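Packing and Unpacking: Notes for Week 5
Household and Care Work, Evening Section
Instructor: Cengiz Bozkurt
Posted 2020-10-19

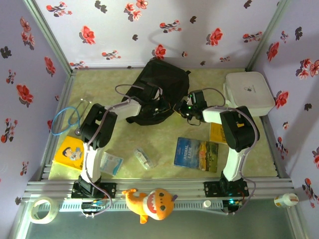 What we are up to this week

Welcome back, everybody, and thank you for the bags you brought in September (I still have a green one in my office if it belongs to you). This week we stay with bags, but we move from the big suitcase to the everyday backpack, the kind that goes out the door in the morning and comes home in the evening with half of its contents in the wrong place. I know it sounds like a small subject for a whole evening. I thought so too the first time I taught it, and then we ran over by half an hour.

Our working set is a black backpack, a white plastic box with a lid, a stethoscope with blue tubing, and a yellow children's book. I like this mix very much, as it is close to what a visiting care worker might carry on a day with a family, and no two of the things want to be handled the same way.

Before you pack

Lay the bag flat, with the zipper side up, and put everything else beside it where you can see it. Please resist the temptation to hold the bag open with one hand and drop things in with the other. Most of us do this at home, me included, and it works well enough for a sweater, but you lose sight of what is at the bottom.

Open the zipper all the way. Halfway is where the trouble starts - the book catches on the teeth, you push, and a corner gets bent.

Then check the inside. Run your hand along the bottom seam and into the small pockets. Younes Abou Zeid found a house key in one of our practice bags last term, and we had a very happy phone call with the owner that same night.

The order

There is more than one good order, and in the Shehata reading (page 187 of the course packet) you will find one that is nearly the reverse of mine. Read it, try both, and keep whichever your hands remember. Mine goes like this.

Box first. It has hard sides and keeps its shape, so it makes a sort of floor for the rest. Lid up, logo side toward you if that helps you remember which way it went in.

Book second, standing against the back of the bag, spine down. A thin picture book is happiest against something flat. If you lay it across the top it will bow a little every time the bag is lifted.

Stethoscope last. Coil the tubing in one wide, easy loop, wider than you think you need, and never fold it sharply over itself. The metal ear tubes should point up toward the opening. If you have a soft pouch, use it. If you don't, a clean cotton scarf does nicely.

Close the zipper slowly, with your free hand flat behind it to keep the tubing out of the way.

Taking things out again

We spend far too little time on this in most years, so I have moved it forward. Unpack in the opposite order, and give each item its own spot on the table before you reach for the next one. Wipe down the stethoscope before it goes away, following whatever cleaning rules your workplace has. The children's book gets a look too, front and back, especially if small hands have had it all afternoon. Then shake out the bag over a trash can, and leave it open for a while to air.

A word about lists

Some of you asked whether to keep a written list in the bag. I would say yes, on a card in the front pocket, in plain words. The Primiler cards in the supply closet are a good size, and they take pencil. Hurley group, yours are on the lower shelf - Dama group, please share with them until the new packs come in. Write what belongs in the bag, with today's changes in a second column, and cross things out freely. A messy card that is up to date will serve you much better than a pretty one from last spring.

For practice

Pack and unpack the full set 3 times, changing the order once. Write a short paragraph on which order felt easier and where you had to stop and think. It doesn't need to be polished, and I truly enjoy reading these, so tell me about the awkward parts.

Bring one bag from home that you use every week, packed just as it is. No tidying beforehand, please!

Reading for next time: the chapter on shelves and drawers, up to the section on labels. The supply closet code is still 2158, and Younes will be there before class if you need to borrow a bag.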